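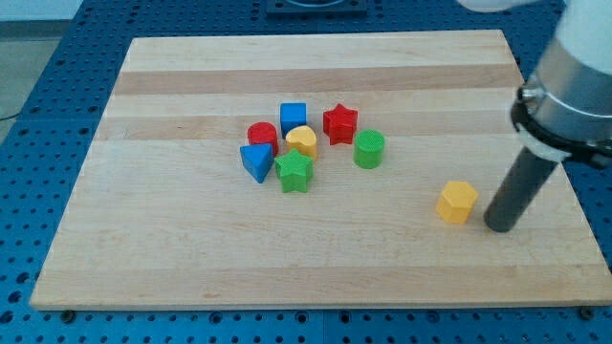 Shape blocks on the maple-look board, rod mounted on the arm.

Rod vs. two-finger gripper, first impressions

Last updated: September 10, 2019
Filed under: Robots & Tinkering
3 min read

So I finally took the Brado gripper off and bolted on a plain blunt rod, and I am having way too much fun with it! I'd read Ikechukwu Okoro's notes on pushing and figured I'd give it an afternoon. I ran 200 pushes with the rod and then went back to compare them with my old gripper runs on the same kind of blocks.

The gripper is great when a block stands by itself (the yellow hexagon is a dream), but a tight bunch like the heart, the green star and the blue triangle drives it nuts. The fingers need a gap to get into. The rod doesn't care, it just leans on the pile and things spread out. Stars are my favorite so far, they catch on a point and spin in ways I can't predict at all.

What I didn't expect was how much the controller matters. With the Skillgate box on its default settings the tip chattered along the wood, so I dropped the stiffness from 1000 to 740 and now it glides. Lovely! Cylinders still go where they please, and 9 of my pushes sent one clean off the board.

Next I want to try a rubber cap on the tip, and then a slightly thinner rod if I can find one. If you have a good source for caps, leave me a comment.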